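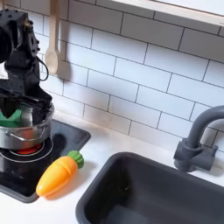 *Something green in the pot*

**Thread: Whitcombe line – are they serious about the August closure?**

**tramstop_tilly**
So I got the flyer on Tuesday like everyone else. Whitcombe line shut between Latitz and Skerum for the whole of August, replacement buses "at comparable frequency." Has anybody been through one of these before? I take the 6:40 every morning and I can't see how a bus does that trip in under an hour with the bridge down to one lane.

**grarex_rider**
Did it last time they dug up Grarex. The buses were fine going in and awful coming home. Get on at the stop before the station if you can walk it, the station one is full by the time it pulls out.

**Rhys Ruawai**
I'm going to stick up for them a bit. They have to swap 1,243 ties and you can't do that overnight in four-hour chunks, they tried it on the north end and it dragged on for most of a year. I'd take one bad month over that, easily.

**tramstop_tilly**
Okay but you work from home, Rhys!

**Rhys Ruawai**
Three days out of five! I still ride it the other two.

**platform9ish**
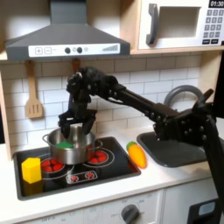

The page with the bus times is what gets me. I've been through it twice and there's no stop listed for Latitz East at all, only "Latitz area," and the map stops loading when you zoom in. Whoever laid it out should look at the range hood on that toy kitchen – a plus button, a minus button, a couple of knobs, and you know where you are. I called the help line and got told to check the page.

**grarex_rider**
Latitz East is being served from the library side, across from the bank. It's on the paper notice at the station but not online, no idea why.

**platform9ish**
Thank you, that's more than the help line gave me.

**old_signal_box**
Sorry Rhys, not buying it. A bus holds what, 60 people if they're friendly? The 6:40 has roughly 400 on it by Skerum. They'd need a bus every couple of minutes and they've promised one every ten.

**Rhys Ruawai**
Half those people will drive or go the other way through Grarex. Always happens.

**old_signal_box**
And then the Grarex train is packed and those riders get to enjoy it too (hi, grarex_rider).

**grarex_rider**
Hi. Yes. Please don't all come over here.

**tramstop_tilly**
Does anyone know if monthly passes get anything back? I'd rather skip August and bike to the ferry if they'll credit it.

**platform9ish**
Flyer says you can pause a pass but you have to do it at the counter in Whitcombe before the closure starts. Bring the card itself, they won't do it off your phone.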